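Tuesday, July 14, 2020

Up at 3:30 again. Fourth morning running. I am too old for this but the comet doesn't care and it's leaving soon, so.

Quick post before work, typing with one eye open.

For anyone who has been under a rock -- there is a comet you can see with your EYES right now, NEOWISE, low in the northeast before sunrise. First decent one up here since Hale-Bopp, and I was a kid for that one and mostly remember being cold in the driveway. Drove out to the Gunwood overlook with the Honda packed the night before. Thermos, binoculars, folding chair, bug spray. Forgot the bug spray in the trunk the first two mornings and I have the ankles to prove it.

Friday was cloud. Saturday was cloud with a hole in it, in the wrong place. Sunday I got maybe four minutes. This morning was the one.

Walked out to the fence, let my eyes settle, and there it was over the Skekurton ridge before I even had the lens caps off. A smudge first. Then you look slightly to one side of it and the tail just comes up out of nothing, tilted back to the left, longer than I expected. In the binoculars the head is a hard little yellowish dot. I said a word out loud. A dog barked somewhere down the hill.

Dinesh Munasinghe was already there with his tripod, because of course he was. He'd driven over from Wosden and had been set up since before 3. We stood a good long way apart and yelled at each other in whispers, if that makes sense. He has a 127 mm Maksutov he swears by and I told him it was way too much magnification for a comet this big, and he told me to come look (mask on, he wiped the eyepiece) and OK, fine, the head was beautiful. But you lose the whole tail! I still say binoculars. He still says I'm wrong. We've been having this argument since the lunar eclipse.

What worked for me, for those who emailed:

- Get there a full hour before sunrise, ideally more. By 30 minutes before it's pretty much washed out.
- You need a LOW horizon to the northeast. Trees will kill you. My backyard is useless.
- Find Capella, the bright one, then drop down and left toward the horizon.
- Binoculars first, then try without.
- Phone: night mode, lean it on something, turn the flash off. Please turn the flash off. There was a guy.

Starting about now it's supposed to switch over to the evening sky, northwest after sunset, under the Big Dipper. Which is great news for anybody with a job. It gets higher each night but also fainter as it pulls away from the sun, so don't put it off till next weekend. Closest to us on the 23rd, and people keep asking me if that means brightest. No. Sorry. Go now.

The part that gets me is the orbit. Something like 6,800 years till it's back. I tried explaining that to my sister on the phone and she said "so I can skip it tonight then." She can not skip it tonight. I'm driving over there and standing her in the parking lot if I have to. 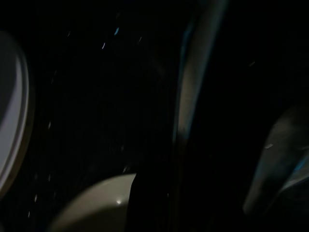
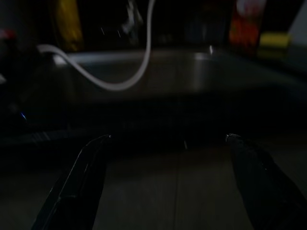 Other stuff, fast. The Mars launch is still set for no earlier than July 30 after all the slips, and I'm nervous about it. The window runs into the middle of August and if they miss it that's it, wait 2 years and change for the planets to line up again. I've got the morning blocked off at work as "dentist." If you're my boss, I have a dentist appointment.

And the little helicopter is going with it, strapped to the belly. I keep reading about how thin the air is there and I can't make my brain accept that a rotor does anything at all. Want to do a longer post on that, probably not before November the way things are going.

Comments are working again btw, 38 of you wrote to say they weren't. Thank you, I think. If you left one last week it's gone, the plugin ate it, so post it agian.

Also somebody left a gray fleece on the fence at Gunwood this morning. I put it on the post by the gate so it won't blow off. Not mine, not Dinesh's.

Going out tonight if the clouds hold off, west side of the reservoir this time. Need to nap first. Need to find the other lens cap too, it was in my jacket pocket at 4 and it isn't now.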